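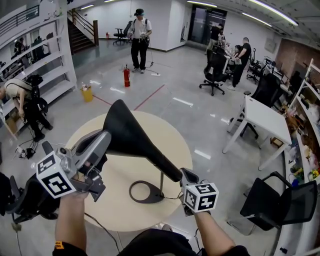

Basing is my favorite part of the whole hobby, and I know that makes me a bit odd at our club, where most people treat it as the chore between painting the last belt buckle and getting the regiment on the table. I've been making my own basing mix for years now, a gritty, speckled, slightly different-every-time blend that costs next to nothing, and it has pulled together armies I painted a decade apart. You'll need a few jars, some patience with drying times, a sieve, and a funnel shape with a wide flared rim and a narrow spout, same as the black one up top, for getting the leftovers back where they belong. The rest is stuff you probably have in the garage or can scoop up on a walk.

I wrote a short version of this on October 27, 2021, and it was much too short, judging by the emails. So this is the long version, with the quantities I use and the mistakes I've made.

What goes in the mix

I measure by volume with an old coffee scoop. For one big jar:

4 scoops fine sand
2 scoops coarse sand or model railroad ballast
1 scoop crushed cork or bark
Half a scoop of small slate chips
A pinch of dried, crumbled tea leaves (used, black tea, nothing with flower petals in it)

Play sand from the hardware store is fine. Beach sand is fine too if you rinse it properly, and I mean properly – I skipped that once and ended up with a faint white bloom across a whole brigade of Bavarians a few months later. Put it in a bucket, fill it with water, stir it around, pour the cloudy water off, and keep going until it runs clear. Then spread it on a baking tray and give it an hour in a low oven. Let it cool before you sieve it.

The cork is what makes the mix look like ground and keeps it from looking like a beach. I tear up old cork tiles and run them through a cheap coffee grinder that is now banned from the kitchen. Short bursts! If you hold the button down you get dust, and cork dust floats on the glue and dries into a sort of felt.

Sieving and sorting

Run everything through a kitchen sieve and keep what goes through in one jar and what stays behind in another. The fine stuff is for 6mm and 10mm figures. The coarse stuff is for 28mm, and anything the size of a pea gets saved for boulders, which look wonderful glued down in twos and threes at the back corner of a cannon base.

Don't blend the two jars until you know which scale you're basing for. I based a 10mm Dirnitz Landwehr battalion with the 28mm mix early on and the poor fellows looked like they were marching across a rockslide. They've stayed that way and have become my designated mountain troops.

Preparing the bases

Most of my bases are MDF, a few are plastic, and the method is nearly the same for both. With MDF, paint the top and the edges with any dark brown acrylic before you glue anything on. It seals the wood a little and it means that if a chip falls off later you get a brown spot in place of a pale one. With plastic, scuff the top with coarse sandpaper. Ten seconds per base is plenty.

Glue your figures down first. I know some people texture first and pin the figures on top, and Renato Marquez does it that way and his armies are gorgeous, but I like the ground to come up around the feet and hide the little puddle that metal figures stand on. If the puddle is really thick, build a ramp up to it with filler. Ready-mixed wall filler smeared around with a wet toothpick works beautifully, and you want it dry before the next step, so leave it overnight.

Gluing on the mix

Squeeze some PVA into a bottle cap and thin it with water until it flows like heavy cream. Use an old brush, one you don't love, and work the glue around the feet first and then out to the edges. Try to keep it off the boots. Then hold the base over a tray, sprinkle a generous amount of mix on top, wait a few seconds, and tip it off.

Tap the underside with a fingernail. A good firm tap or two gets rid of the loose grains, and then set the base down and leave it alone. This is the hardest instruction on the page. I want to poke it too.

Work in batches that suit your attention span. I do one regiment at a time, and by the time I've finished the last base the first is firm enough to move.

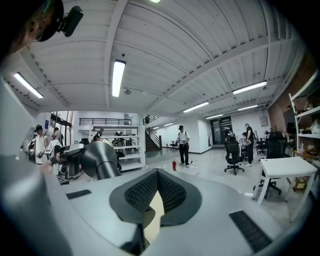 Once you've run through the batch, pour the contents of the tray back into the jar. Fold a sheet of paper in half, open it up, slide the leftovers along the crease and let them run down the spout. Check for gluey clumps as you go and pick them out. They'll stick to everything in the jar otherwise, and then you'll find them later on a base, usually right in front of the officer.

Sealing

Twenty-four hours later, mix one part PVA with three parts water and add a single drop of dish soap. The soap breaks the surface tension so the mixture sinks in between the grains. Load up a soft brush, touch it to the base, and let the liquid wick out by itself. If you scrub, you'll lift the texture. It will look alarmingly milky and it does dry clear, I promise.

I used to skip this step. Then I carried the whole Army of Wurkberg to a game in a cardboard box, and when I opened the lid there was enough grit in the bottom to base another battalion. Now every base gets sealed, no exceptions, and they've survived a lot of car rides since.

Painting the ground

My recipe has barely changed in years:

Base coat: dark chocolate brown, thinned slightly, pushed right into the gaps
First drybrush: a mid-brown, fairly heavy
Second drybrush: a warm tan, lighter touch
Third drybrush: pale sand or bone, only on the highest bits

Use a big soft makeup brush for the drybrushing. They're cheap, they hold their shape, and they're far kinder to the figure than a stiff one. Wipe nearly all of the paint off on a paper towel first, and if you think you've wiped off enough, wipe again.

The slate chips want a bit of gray. Pick out four or five on each large base with a mid-gray, then hit the tops with something lighter. I leave most of them brown, though, as if the mud has got to them.

For a desert look, swap the chocolate for a reddish brown and stop before the bone. Na-rae Jang did this for her Quansah camel corps with a dusting of orange weathering powder over the top, and I've been jealous of that army ever since she put it down on the table in June. For wet ground, go darker and put a coat of gloss varnish in the low spots after everything else is finished.

Grass and tufts

Static grass goes on last. I put little irregular patches of neat PVA down, keep them off the very center of the base, and cover less than half of the surface, so that all that lovely grit you just painted still shows. Mix two shades of grass together in the jar, a green and a straw color, and don't mix them too thoroughly. Blow gently across the base to make the fibers stand up. (Gently! I have breathed in static grass and can't recommend it.)

Tufts are a treat, and I'm stingy with them. One on a single infantry base, two or three on a cavalry or gun base. Tuck them up against a rock.

If you varnish your figures, do it before the grass goes on. Matte spray over static grass leaves it a bit crunchy and dull.

Edges

Paint the rim of the base one solid color and use that color for every army you own. Mine is the same chocolate brown as the base coat. Two thin coats, and go around with a damp finger to catch the drips. It makes such a difference to a finished unit, especially lined up with ten others.

How far a jar goes

Harpreet Gagnon asked me this at the last club night and I happened to have the answer, since I keep a painting log with an entry for every figure I finish. My current log stands at 1,391 figures, and 1,068 of those are based with this mix. A full jar of the fine blend does 100 of my 28mm infantry on round bases with a little to spare. Big square movement trays eat it up much faster, and so do gun bases.

When the jar gets down to the last quarter I make a fresh one and pour the old straight on top. The color of the raw sand will shift from batch to batch, and under the paint you won't see any of it.

Coming next is the Vomeck river crossing, where I'll be using the coarse mix for the banks and trying out a two-part water effect that Tahsin Khondokar swears by. If you try the basing recipe with something local in it – crushed brick, pine needles, whatever's under your porch – please send me a photo, I'd love to see it!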